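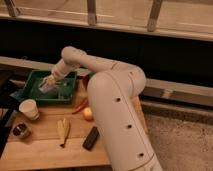 Section 3. Setting up the tray and the table

Now that you have unpacked your Pladamard tabletop sorting set and had a good look through everything, it is time to lay it out. Please don't feel you have to rush this part. A comfortable table makes for a far nicer session, and most of our families and clubs find that the layout becomes second nature after a Friday or two.

You will need a clear tabletop, the shallow green tray, a paper cup, the small round metal container, the clear plastic piece and the toy banana. Anything else from the box can stay in its bag for the moment.

1. Wipe the table with a barely damp cloth and let it dry. A plain wooden top is lovely for this, as the colours show up well against it, but any flat surface will do.

2. Put the green tray towards the back of the table, a little to the left. Leave a hand's width or so behind it, so that it can't be nudged over the far edge.

3. Press gently on each corner of the tray. If it rocks, something small has probably slid underneath – it is surprising how often this happens – so lift that end and have a look before you carry on.

4. Stand the paper cup upright in front of the tray, on the left-hand side, with the open rim facing up.

5. Set the metal container close to the paper cup, on the side nearer to you. It should also be open side up.

6. Lay the banana near the middle of the table, to the right of the paper cup. We like to point the stem end towards the person sitting down, but Meenakshi Pandey, who wrote the first version of this guide, always had hers the other way round and it did no harm at all.

7. Place the clear piece in the tray last of all.

Note: Clear plastic can be hard to spot in poor light. If you are setting up in the evening, bring a lamp over to one side and move it about until the edges of the piece catch the light.

Note: The tray in the older Kivov edition has a slightly lower rim. The steps are the same for both.

CAUTION: Paper cups tip over very easily when empty. Keep sleeves and trailing cuffs well away from the left of the table, and never fill the cup with a drink while it is part of the set.

CAUTION: The toy banana is for handling only. Please keep it away from very young children who may try to bite it.

Once everything is in its place, sit down and check that you can reach the tray without leaning across the cup. If you can't, bring the whole layout forward a little at a time, tray first. You are then ready for Section 4, First sorting round. Spare paper cups come in sleeves of 16 and can be ordered using the Stulluveck form at the back of this guide.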